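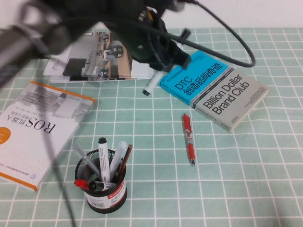 4. Who gets a sentence? Supporting players in cinema programmes

The most enjoyable part of this project was reading what the programmes said about people who were not the star. Leading actors are easy to find in any written record of film-going, but the maid, the landlord and the second policeman are much harder to trace, and we were delighted by how often the two cinemas in our study gave them a line of their own. This section looks at those lines: how long they are, which words they use, and what they told an audience to expect before the lights went down.

4.1 Material

We drew 2,000 programme notes from the Pondthorpe cinema and 2,000 from its neighbour at Bedville. Both houses showed a mix of new releases and revivals, and both had their notes written locally, so the wording reflects local taste much more than studio publicity. Notes that only listed times and prices were left out. We kept notes for double bills as single items, even where the second film got barely a phrase, and searches of the two sets were finished in October 2025.

Each mention of a performer was placed in one of seven groups: looks, voice, comic skill, menace, warmth, earlier parts, and family or private life. A mention could belong to more than one group. "Gruff but lovable as ever", for instance, counts under voice, warmth and earlier parts, and there are some wonderful examples that manage even more in fewer words.

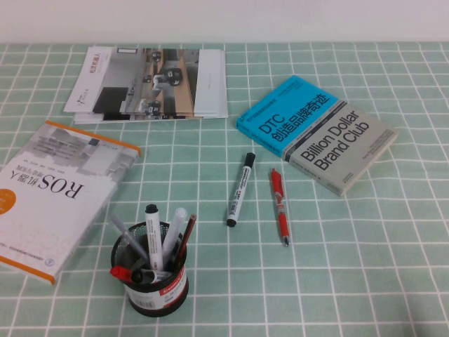 4.2 Looks and the second lead

The clearest pattern concerns women in second leads. At both cinemas they were introduced by looks far more often than men in parts of the same size, and the gap was widest in thrillers. A man playing a crooked lawyer was "sly" or "oily"; the woman who worked in his office was "shapely", whatever she did in the story. The Bedville notes are a little kinder in comedies, where timing and delivery get real praise, and some of the liveliest writing in the whole collection is about women playing aunts.

Age changes the picture again. Once a performer was regularly cast as a mother or a widow, the language of looks drops away and the language of skill takes over. We find this fascinating! It suggests that being thought a good actress, at least in print, came along with losing the parts that paid best. The Wostel scale, which scores the strength of praise from faint to glowing, gives its highest marks in our sample to performers with very little screen time.

4.3 Reading the notes by hand

We first sorted the notes with Vávra, a word-matching program, and then read every doubtful case ourselves. The program was quick and dependable with plain adjectives but struggled with teasing. It took "a face only the camera could love" as a compliment, and it may have been meant as one. 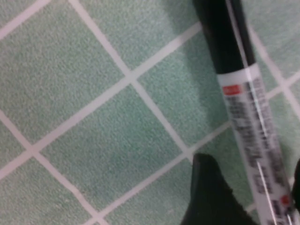
Figure 3. Pen-like object over a pale green surface with a white grid.

Hand reading also brought out a seasonal habit we had missed. In the July notes, when Pondthorpe leaned on revivals, writers assumed that regulars knew the supporting players already and greeted them like old friends. Names appear without a role, sometimes with nothing but an exclamation mark. These short greetings are easy to overlook in a count of words, yet they show real fondness, and we return to them in Section 5 when we compare the notes with readers' letters.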